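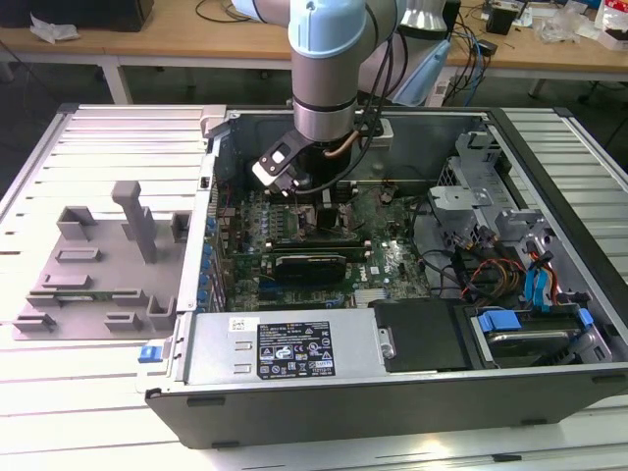 Tincuța Vasiliu put the case for the change in one sentence: most of the desktop computers sent for scrap in Prarkcombe still have parts in them that other machines could use.

PRARKCOMBE, March 12, 2024 — Varbridge will open a parts recovery line for retired office computers at its Gavrilă Street depot in September. The line is rated for 3000 desktop units a year and will take equipment from schools, clinics and small businesses within the county.

Home | News | Services | Drop-off Sites | Contact

Units will be logged on arrival and their storage drives removed before any other work begins. Drives will be wiped or shredded at the owner's choice, and a certificate will be issued for each one. Memory, power supplies and processor coolers will then be tested under load for 4 hours. Parts that pass will be sold under the Urus label with a 90-day warranty. Boards that fail will go to a licensed metals processor.

A trial at the depot took in equipment from 57 sites. Power supplies had the highest failure rate, and dust in the fan housings was the most common fault recorded. Memory modules were the easiest parts to resell.

Collection is free for loads of 2 pallets or more. Smaller loads may be brought to the depot during business hours. Monitors, printers and loose batteries are not accepted under this service — they remain part of the existing county electronics program.

Owners should remove asset tags and cancel any device management locks before collection. Booking forms are available from the Varbridge front desk.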